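4. Effect of Open Time on Fiber Tear in Hot Melt Carton Bonds

4.1 Purpose of the Open Time Series

The earlier sections dealt with the viscosity of the two adhesives and with the amount of adhesive laid down by the nozzle. Neither of these accounts for the weak bonds reported from the packing line at Kumthorpe, where the bead weight was within the supplier's limits for the whole period under review. The remaining factor that the line can control is open time, meaning the interval between the moment the bead is laid on the board and the moment the second surface is pressed onto it. The series reported in this section was designed to find out how far open time can be extended before the bond no longer tears fiber, and whether the limit is the same for both adhesives and both grades of board.

The two adhesives were Drisix, an ethylene vinyl acetate hot melt supplied as pillows, and Hivmont, a metallocene polyolefin hot melt supplied as small pellets. Both are sold for case and carton sealing. The board was supplied by Wogan in a single delivery and consisted of an uncoated recycled grade and a grade with a clay coating on the outer face. All blanks were cut from the same pallet of each grade, with the flutes running across the bead.

4.2 Conditioning and Application

Board blanks were conditioned at 23 °C before use and were taken from the conditioning room in small stacks, so that no blank stood outside for longer than was needed to complete one run. Earlier trials had shown that board left beside the tank picked up warmth on the side facing it. This lengthened the apparent open time, and the early results were set aside for that reason.

The tank, hose and nozzle were set to 155 °C for both adhesives. This is lower than the setting normally used at Kumthorpe for Drisix, and the choice requires some comment. A common setting was preferred over the best setting for each product, as the line itself runs both adhesives through the same equipment and operators do not change the controls when the product is changed. The results should therefore be read as a comparison under shared working conditions. They do not show the best performance that either adhesive can reach.

Figure 3
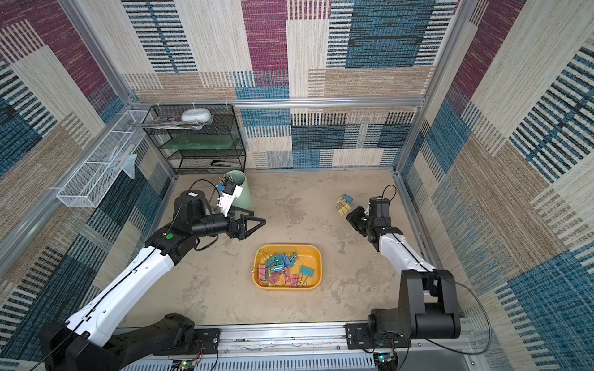 The hose was purged at the start of each run until the adhesive leaving the nozzle was clear and free of bubbles. A change of product was treated as a separate procedure. The tank was drained, flushed with the incoming adhesive and drained again, and the first blanks after each change were discarded. In spite of this, traces of the outgoing product were found in the filter on two occasions. The runs that followed those changes were repeated in full, and only the repeated runs are included here.

A single continuous bead was laid along the inner face of the minor flap. The major flap was closed onto it after the chosen interval and held under a flat weight. The same weight and the same holding time were used throughout. Six open times were used for each pairing of adhesive and board, from the shortest interval that could be reached by hand closure to an interval at which the surface of the bead was visibly dull. The order of the intervals was drawn at random within each run, so that slow changes in the tank would not be mistaken for an effect of open time.

4.3 Opening and Grading of Bonds

Bonds were left closed overnight in the conditioning room and were opened by hand the next morning, with the flap pulled back slowly at a right angle to the bead. Hand opening was chosen because it matches the check made on the line. A peel test on cut strips was also considered. It gives a force reading, which is useful when adhesives are being developed, but on recycled board the force depends so heavily on the strength of the top ply that differences between adhesives are hidden.

Each opened bond was graded on a five-step scale. The top grade was given when fiber was torn along the full length of the bead, and the lowest when the bead came away from one face with no fiber attached. The three grades between were separated by the share of the bead length that carried fiber. A bond in which the bead itself split, leaving adhesive on both faces, was recorded separately as a cohesive failure and was not placed on the scale. A bond in either of the top two grades was counted as acceptable.

In total, 3029 bonds were opened and graded. Most were graded by Zoila Rivadeneyra. To check that the grades did not drift during the work, a sample of 400 opened flaps was put aside and graded again by Eliécer Yupanqui, who was not told the adhesive, the board or the open time. The two graders agreed on whether a bond was acceptable in nearly every case. Where they differed, the bond usually lay on the border between the second and third grades, and the disagreement was more frequent on the coated board, where torn fiber is harder to tell from lifted coating. The grades given at first reading have been kept in all cases.

4.4 Results on Uncoated Board

On the uncoated grade, both adhesives gave full fiber tear at the shortest open times. The decline with longer intervals took a different form for each. Hivmont held its top grades through the first four intervals and then fell sharply, so that acceptable and failed bonds were often found side by side in the same run. Drisix began to decline earlier but did so gradually, and some acceptable bonds were still found at the longest interval.

This difference in form matters more to a packing line than the position of the limit. A gradual decline gives some warning. An operator who opens a carton and finds fiber on half of the bead has reason to inspect the compression section before any carton fails in transit. With a sharp decline, the cartons opened for inspection may all be sound although the line is running very close to the limit. The inspection interval now used at Kumthorpe was set when only Drisix was in use, and it was not reviewed when Hivmont was introduced.

Figure 4

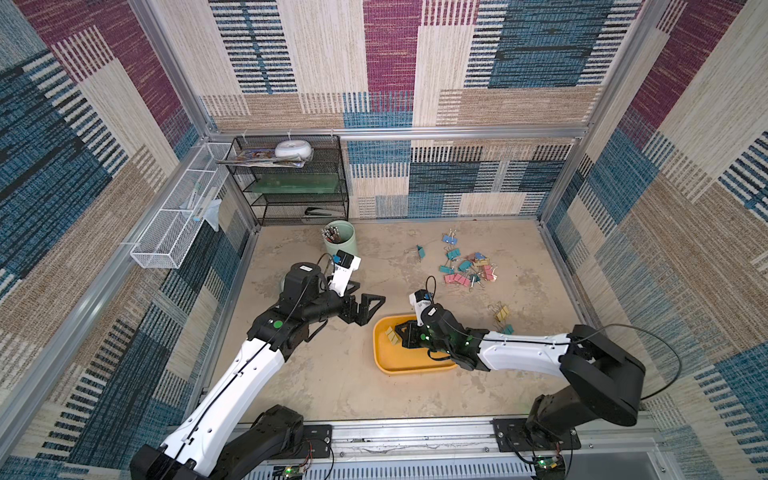 Cohesive failures were rare on the uncoated board and were confined to Drisix. They occurred mainly in bonds that had been closed at the shortest interval, and in each of the cases examined the bead had been spread very thin by the weight. It is likely that the adhesive was pressed out toward the edges while still fully fluid. Such bonds are not a concern in service, as the board itself was close to tearing when they opened.

4.5 Results on Coated Board

The coated grade was less forgiving with both adhesives. The loss of fiber tear began at a shorter open time, and the difference between the two products was smaller. In many of the failed bonds the bead had come away cleanly from the coated face and had remained firmly attached to the uncoated inner face. The adhesive had therefore wetted the surface on which it was laid but had cooled too far to wet the surface brought down onto it.

A second type of failure was seen only on this grade. The bead came away with a thin white layer attached, and no fiber below it. These bonds failed within the coating or at the base of the coating, and a change of adhesive or of open time would not be expected to correct them. They were found at every interval, including the shortest. The supplier was informed and confirmed that the coating recipe had been changed in May, before the delivery used in this study was made. No board from before the change was available for comparison.

4.6 Discussion

The results support the view that the weak bonds at Kumthorpe arise from open times that are too long for the coated board, made worse by the low nozzle temperature. Line speed alone is not a reliable guide to open time. When the line stops, cartons that already carry a bead wait in front of the compression section, and these are closed when the line restarts regardless of how long they have waited. Records of stops are kept by shift, but the cartons affected by a stop are not marked or removed. It is recommended that they be rejected automatically, and that the rejection limit be set from the results for coated board with Hivmont.

Several limits of the work should be stated. Closure by hand is less even than closure on the line, and the shortest interval used here is longer than the interval on the line at full speed. The weight applied a steady load, whereas the compression section applies a rolling one. Only one delivery of board was tested. The effect of cold storage after sealing was not examined and is treated in Section 5, together with the behavior of cartons that were sealed correctly but filled while the board was damp.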